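Screens in the waiting room 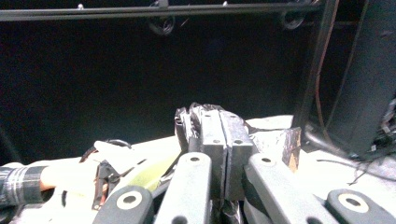 Got a good grip on it, whatever it is.

I spent most of a morning in May sitting in the waiting area of a tyre place in Usudbridge, and I have come home with opinions about televisions.

The last time I was there they had a tiny set up in the corner, showing a property programme with the sound off. Now there are 3 screens! One over the counter with the prices on it, one by the coffee machine and one facing the chairs, all run by an outfit called Perkside (their name comes up in the bottom corner every couple of minutes, so I had plenty of time to learn it).

The price one is great. I have never been sure what I'm paying for at a garage, and having it all up there in big letters - fitting, balancing, getting rid of the old tyre - meant I didn't have to ask and feel daft. It also showed which cars were in which bay, by the last bit of the number plate, so I could see mine hadn't been touched yet. Annoying, but at least I knew.

The one facing the chairs is another matter. It goes round in a loop and the loop is 12 minutes long. I was there for two and a half hours. I now know the Forura winter tyre advert by heart, including the bit where the dog gets out of the car, and I could draw you the weather map for somewhere that definitely wasn't Usudbridge. There was a quiz as well, which I enjoyed the first time and was unbeatable at by the fourth.

I did get chatting to the lad on the desk about it. He said head office picks the adverts and the branch only gets to change the prices and one slide of its own. Theirs said the toilet was out of order. It wasn't, I'd been.

My old local, Cloutier, had a whiteboard and a pile of caravan magazines, and I can't say I ever left there knowing what anything cost. So I'd take the screens, on balance, but please make the loop longer, or put the property programme back on in between.

The bill came to £257, by the way, for two fronts and the tracking. Same as it said on the screen, so fair play to them. Back in the autumn for the rears, and I'm taking a book.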